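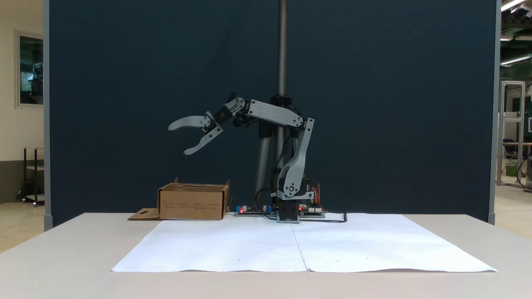

Arbeitsblatt 3: Würfeln, zählen, auswerten

Kurs Grundlagen der Stochastik, Lernzentrum Nastitz, Stand Oktober

Vorbereitung des Tisches

Räumen Sie die Fläche vor sich frei und legen Sie Papier aus. Zwei große Bögen nebeneinander reichen für einen Gruppentisch. Das Papier dämpft den Wurf und dient später für Notizen. Die Strichliste liegt neben dem Bogen, damit der Würfel nicht darauf landet.
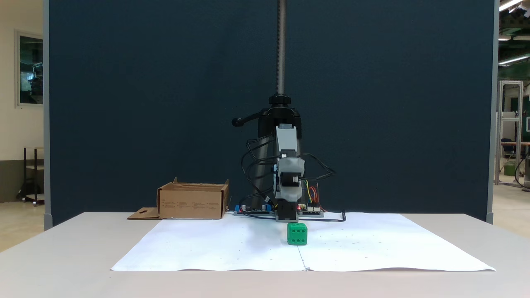 Abgelesen wird immer die Augenzahl auf der Oberseite. Das klingt selbstverständlich, führt beim schnellen Protokollieren aber regelmäßig zu Fehlern, weil man schräg auf den Würfel schaut und die Vorderseite mitliest. Bei dem grünen Würfel auf dem Papier zeigt die Vorderseite sechs Augen in zwei Spalten zu je drei – für das Protokoll zählt sie nicht. Ein Würfel, der schräg an einer Papierkante lehnt, wird neu geworfen.

Durchführung

1. Jede Gruppe wirft 50-mal und führt eine Strichliste.
2. Nach jeweils zehn Würfen wird die Zwischensumme notiert.
3. Die Listen aller 14 Gruppen werden zusammengelegt. Das ergibt 700 Würfe.
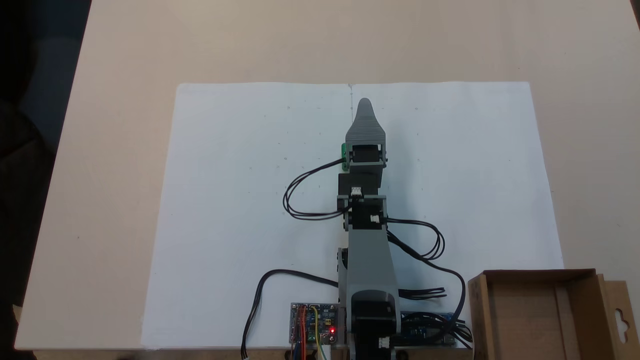

Auswertung

Berechnen Sie die relativen Häufigkeiten zuerst für Ihre Gruppe, dann für den ganzen Kurs. Bei einem idealen Würfel ist für jede Augenzahl die Wahrscheinlichkeit 1/6 anzusetzen, bei 700 Würfen also ein Erwartungswert von 116,7. Tragen Sie beide Reihen in ein Säulendiagramm ein – gleiche Skala, relative Werte.

Abzugeben sind Strichliste, Tabelle und Diagramm. Der Chi-Quadrat-Test folgt auf Arbeitsblatt 4.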